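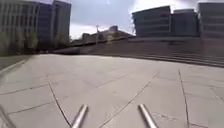

Eluned Bellis, site safety lead, Skosteo outdoor program

Plaza runs, gallery page. Posting fast so people have it before the next session. Two pictures for now, more when I get through the folder. Notes are mostly about the rules we run under outdoors, draft 3, with what changed from draft 2. Long version of the rules is in the shared binder, ask Lowri Lewis if your login doesn't work.

First picture, top of page: open paving, steps on the right, nobody on it. Cracks and joints all over the slabs, look at the dark one coming down the right side. Rods at the bottom are ours, part of the front frame.

Rule 2, walk the ground first. One person, on foot, whole route. Cracks go on the paper map, also joints, stains, anything a wheel or a sensor could read wrong. Pencil is fine. Map stays with the spotter, not in the van!!

Rule 3, steps. Treat any flight of steps as a hard edge, going up or going down, even shallow ones. Shallow is worse in my opinion, low contrast on a gray day and everything runs together. Stop line is chalked 25 feet out. Robot doesn't cross the chalk in auto. If you want to get closer, go to manual, say "manual" out loud, wait for the spotter to say it back. Natanael Rezende wanted a shorter distance and we argued it for most of a lunch. Stays at 25 for June, we'll look again after.

Rule 4, open space is not a free pass. Draft 2 let you drop to one spotter if the plaza was clear. Gone. Two spotters, always. A clear plaza fills up quick at lunch and kids on scooters come from nowhere.

Speed: walking pace, everywhere, all day. Had three emails asking if long straight runs are different. No.
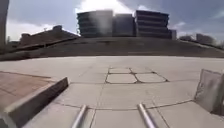
Same plaza, toward the grass bank. Brick-toned paving and ledge at left, concrete block at right.

More going on close in here. Ledge runs along the left with its own shadow, blocky thing on the right has shadow at the foot of it too. Use this one when you brief new spotters, ask them what they would put on the map. Most people get the ledge and forget the small slabs with the darker joints up ahead.

Rule 5, ledges and blocks. Marked on the map by hand even if the robot's own map has them. Both maps get compared before power on. If they disagree the paper wins and you re-walk that bit. Bleddyn Wynne has a one page form for this, please use the form, I recieved four versions on napkins and the backs of parking slips.

Rule 6, change of surface. Concrete to brick, concrete to grass, all counts. No crossing in auto without a test pass in manual first. Grass bank is out of bounds, full stop, whatever the route planner offers you.

Rule 7, light. Sun behind cloud, glare on buildings, bright sky in a wide lens. Check the live view before every run and again if the sky changes. If the spotter can't pick out the slab joints on the screen, wait. Coffee is allowed. Write down how long you waited, Ceser want it in the log and they do read the log.

Stop button. Each spotter carries one. Test both at the start, and after any battery swap. Draft 2 said "at the start" only, that was my mistake and Ieuan Dafis caught it. Thanks Ieuan.

Log numbers, for those who asked: draft 2 took up 58 pages in the binder. Draft 3 is shorter, I promise. Comments box on the form takes 400 characters so keep it tight, anything longer gets chopped when it saves.

Still open:
Signs. How many, and where. Kneath site uses two at each entrance, seems like plenty to me but I want to hear from the spotters.
Rain. No rule yet past "don't."
What to say when someone walks up and asks questions mid run. For now: stop the robot, then talk. In that order.
Hi-vis for visitors, Lowri has sizes.

Corrections to me by email please, put "plaza rules" in the subject or I will lose it. Spare chalk is in teh blue crate.

E.B.
Last edited June 24, 2020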